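Learning to hold things again

When the plaster came off my right wrist in May, I believed the difficult part was behind me. The bone had joined well and the X-ray was clean. But I could not turn a key, and a cup of tea felt as heavy as a bucket.

The hand clinic at Scanlon is on the third floor, at the end of a long corridor. They measured my grip on the first morning. The left hand gave 44 kilos, the right one gave 3. I laughed, and then in the lift I cried a little.

Hand therapy is slow and rather boring work. You bend each finger, you press putty, you pick up coins - and you do it again after lunch. My therapist asked me to stop at the first sharp pain, but to accept a dull one. It took me weeks to feel the difference.

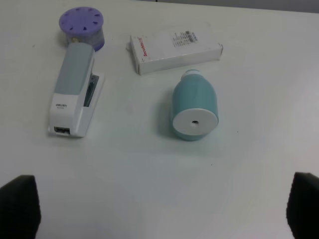
Small daily objects taught me more than the putty did. At home I started to practise with whatever was lying on the table. A short round container with a purple lid asks for the whole hand, with the fingers spread wide, while a stapler wants a firm push from the palm. I used both kinds every evening, ten minutes at most.

After 53 sessions I can carry my shopping from the bus stop. Jam jars I still give to my neighbour.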